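List archive | Threads | Search | Subscribe
Reading time: 2 min

Re: [ulten-supper] Sunday soup, bowls, the usual

Hauke Reinholz wrote:
> Are we still on for Sunday at the Dunbar hall? Last month we ran out
> of bowls by 6:30 and I was washing them in the hand sink. Also who
> has the key to the Suven room. Also can we please not do paper plates
> with noodle soup again.

Yes still on. Doors 5:30, food at 6. Key is with me, will be there from 4.

Bowls: got 100 from the school, deep ones, they want them back Monday morning. So they need to be washed that night, two people on dishes please, not just Hauke. Agree on the paper plates, never again.

Cutlery is going in the tinted plastic bins this time, out on the table so people help themselves. Please dont put wet stuff back in them.

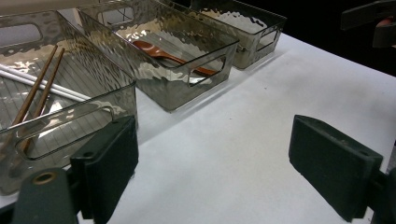
Bins, with a pair of chopsticks in one.

Broth. I'm doing two pots, one chicken one mushroom, both start Saturday night at my place. Need somebody with a car that has a flat trunk, last time it sloshed all over the seats. Noodles cooked at the hall, small batches, do NOT cook them ahead. Toppings whatever you bring, but label it if theres nuts or egg.

Money: we have 174 left in the envelope after the hall fee. Enough for noodles and greens, not enough for meat, so if you want pork somebody has to buy pork.

December date still open, Okiden people want to join us, will write separately.

Reply to the list not just to me, I lose things

Þórey Lauritsen

Contact list owner | © Ulten Supper List | Back to top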